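Bảo Tạ has been learning to play the accordion for six years, and he still grins when he talks about the first one he bought, at a yard sale in Closton. "It wheezed like an old dog and I loved it right away!" he told me. He named it Marty and carried it home on the bus.

These days he plays most evenings (polkas, waltzes, the odd movie tune) and knows 37 pieces by heart. The left hand was the hard part. "You can't see those buttons, so your fingers have to find them alone. It took me a whole winter, and then one night they just went."
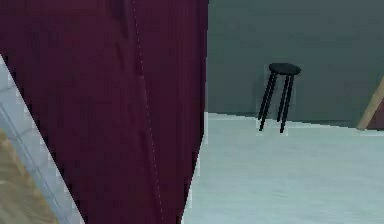 Alaric Nguyen-Tran thinks beginners should start on the bellows and leave the tunes for later, and Bảo agrees with every word of it. The two play together in Andbridge each October, and this year they're adding a slow waltz. "Slow ones are scary," Bảo says. "All that air to manage!"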